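Pultico opens household task programme at its Jornusby laboratory

The Pultico institute has begun a programme in which robots are taught ordinary household tasks by people who guide them directly. The work started in September at the institute's laboratory in Jornusby and will run for two terms.

Under the programme, trained operators carry out each task through the robot, either by remote control or by moving the arm by hand. The robot's movements are recorded together with the view from its cameras. The recordings are then used to train control software, which is tested on the same tasks without an operator.

The first group of tasks concerns storage furniture. Operators open and close drawers and doors, take out small items and put them back. Six operators have completed their training so far, and more than 964 recordings have been accepted into the collection.

"A drawer is a good place to begin, as every home has one and no two behave in quite the same way," said Purificación Rivas, who leads the programme. "The operator has to bring the fingers to the handle at a sensible angle and keep the pull straight. We ask for steady, unhurried work, and we discard a recording if the hand slips or the furniture is dragged along with it."

The drawer task is carried out at a table, on a felt mat. A black arm reaches in towards the cabinet, and the fingers of the robotic hand are placed along the top of the long white handle, with the thumb hanging in front.
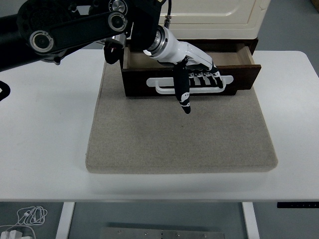

Training of operators

New operators attend an introductory course before they contribute to the collection. The course covers safe working near the arm, the use of the remote controls and the rules for starting and ending a recording. Each participant then completes 77 practice attempts under supervision. These are kept apart from the main collection and are not used to train the software.

Operators work in short sessions with regular breaks. A second member of staff is present whenever an arm is moved by hand, and an emergency stop must be within reach at all times.

Partners and next steps

The programme is carried out with two partners. Turo is responsible for storing and checking the recordings, while Oshima is preparing the tests that will be used to compare one version of the software with another.

A further set of tasks, including folding cloths and laying a table, will be added in the second term. Pultico intends to make the written instructions for operators available to other laboratories on request. Enquiries should be addressed to the programme office in Jornusby.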